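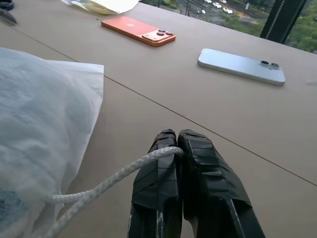
I have become a drawstring bag person. A year ago I was shoving everything into whatever tote was closest to the door, and now I get a little thrill every time I pull a cord and the whole mess closes up into one soft lump. Everything goes in! Nothing has to be folded well!

What got me started was our trip to Gornero last winter, when I spent most of a train ride digging for a pair of scissors at the bottom of a backpack (they had slipped inside a sock). My friend Delwyn Prendergast was sitting across from me with her knees up, watching, and when I finally found them she reached into her own bag and handed me a small cloth pouch. "Scissors live in here," she said. I've been copying her ever since.

So this December, before we go back, I'm doing it properly. I cleared off the big table by the window and started putting out the small stuff, the things that never make it onto a packing list and that I always end up buying twice. I love this part. Clothes are boring to pack, but give me a table of odds and ends and I'm happy for an entire afternoon.
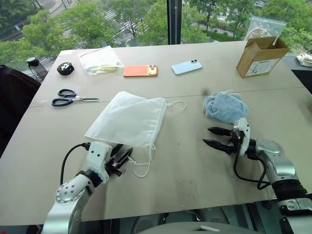

Still sorting: mask, scissors, blue towel, two phones and a box at the back.

The towel is my favorite thing to bring. I used to travel with a giant fluffy bath towel that took up half the suitcase, and then I figured out that a smaller one does nearly everything. It's a pillow on the bus, it's a mat for wet shoes, it wraps around anything breakable. I never fold it nicely either, I just squash it into whatever gap is left at the end.

Masks go in flat, and I like to slide them between the pages of a paperback so the ear loops don't catch on everything. I used to keep them loose in my coat pocket and they came out looking like old receipts.

Scissors are for the checked bag, blades wrapped, in their own pouch now (thank you, Delwyn). You'd be amazed how often I want them: tags, snack packets, loose threads, that awful plastic they seal chargers in. One year I opened a bag of nuts with a house key, and I was finding nuts in my coat until spring.

As for the drawstring bags, I've got a system going, sort of. One for cables, one for bathroom things, one that stays empty for laundry on the way home. See-through or cloudy plastic is great for this, you can get a hint of what's inside without undoing the cord. Cloth is prettier and quieter, which matters if you're sharing a room with a light sleeper and you want your toothbrush at six in the morning.

The one thing I haven't solved is cords. Drawstring cords, I mean. The thick braided kind feels lovely in the hand but it gets hooked on absolutely everything, and I always end up tucking the ends inside. If you have a good knot for this, please leave it in the comments!

Next I have to tackle shoes. I'm allowed two pairs this time and I already want to bring four.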